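# Shape-sorting blocks

**Shape-sorting blocks** are small, brightly colored solids made to be handled, matched and dropped through holes of the same outline. They are among the most widely owned toys for children in their second year, and one of the few that people keep long after the child has moved on to bigger things. A basic set can be carried in one hand, yet it teaches turning, lining up, letting go at the right moment and – best of all – trying again!

## Shapes and colors

The simplest sets hold a cube, a cylinder and a triangular prism. Larger ones add stars, hearts, crosses, ovals, and blocks with five, six or eight sides. The many-sided shapes are the real treat for anyone who likes watching children think: a hexagon and an octagon look nearly alike to a toddler, and only a patient twist at the opening settles the matter.

Color is usually strong and flat, with yellow, green, blue and red turning up in almost every range. Some makers give each shape its own color so that a child can match by either clue. Others mix the colors freely, and the outline has to do all the work.

## Materials

Early sorting blocks were cut from solid hardwood and painted or waxed. Plastic took over in most homes, as it is light, easy to wash and can be molded with soft edges. Plastic blocks may be hollow or solid, and the hollow kind makes a lovely clatter when tipped out on a wooden board.
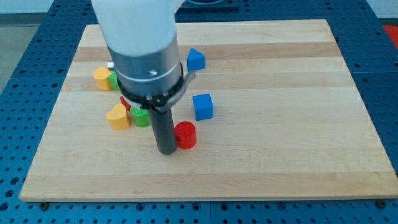 Wooden sets never went away. The Fodor workshop still turns out a 16-piece set in beech, and its blocks darken pleasantly with years of handling. Collectors prize the first Vondia sets, whose stars have slightly blunt points and fit their openings very snugly.

## Play

Children rarely begin by sorting. They bang the blocks together, chew them, line them up and hide them under the couch, and all of it is worthwhile. Stacking tends to come next, then posting through the round hole – the easiest one, as a cylinder held upright fits whichever way it is turned. Loose blocks spread over a board or tray also make a fine game on their own, with plenty of room for grouping by color or building a wobbly tower.

## Collecting

The Surov toy collection lists 1,177 separate blocks, 82 of them stars, and has complete sets as well as lone pieces. A Pledent set with its original lid is a happy find, for lids crack easily and were often thrown out. The collection's list was last revised on 4 August 2021.

## See also

- Nesting cups
- Peg boards
- Stacking rings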